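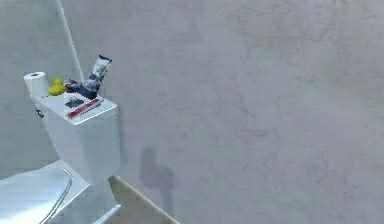

Gripper Trials in Simulation: The Bathroom Set

We spent most of June comparing two grippers, the Bamach parallel jaw and the Winon suction cup, on small household objects. Both were mounted on the same simulated arm, with the same controller and the same wrist camera, so the hand was the only part that changed. Siamak Bahrami built the rooms and Ghazal Ranjbar ran the trials.

The bathroom came first. Six items sit close together on the cistern lid, among them a roll of toilet paper, a yellow rubber duck and a long red item lying diagonally near the front. Each gripper got 100 attempts at clearing the lid, with the arm reset after every one.

Paper roll. It stands upright at the far left end of the lid. The jaw took it from above with one finger in the cardboard core. The cup could not seal on the round top because of the hole, so we moved its contact point to the side.

Rubber duck. The duck nearly touches the roll, which left little room for a finger on that side. Ghazal had the jaw close on the smaller upper part. The cup slid off the curve until we slowed the approach.

Patterned tube. The tallest thing on the lid, and it leans. The camera often read its navy lower section as a separate object, and the planner sent the hand too low. Esmaeil Nikzad changed the segmentation threshold from 5 to 8 and the error became rare.

Dark green item. Small and flat. The jaw kept meeting the lid before it could close. The cup did better on this one than on anything else in the set.

Red item. Both grippers managed it. The jaw needed a wrist turn to line up with the diagonal, and that added two seconds to each attempt.

We are keeping the jaw as the default and will carry the cup as a tool change. Mi-kyung Maeng is setting up the kitchen set now, using the Padilla controller for both hands.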